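Print this page | E-mail this page

Why Our Gripper Kept Letting Go
Project report, Rawan Haddad 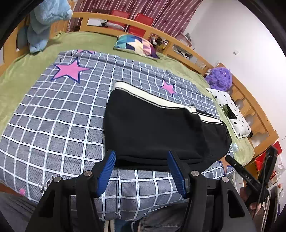
Fig. 1. Blue fingers on the lower edge of the black bag.

So the fault first showed up in November, and it drove me nuts! The left finger would slip mid-lift (soft fabric was the worst) and the log still said "closed." Mirta Barrientos and I went through 907 grasps and found 215 false closes – way more than I'd guessed. I blamed the fingers, but it was a worn cable in the trigger. We swapped it and I'm rerunning the bag lifts now.

Last updated: November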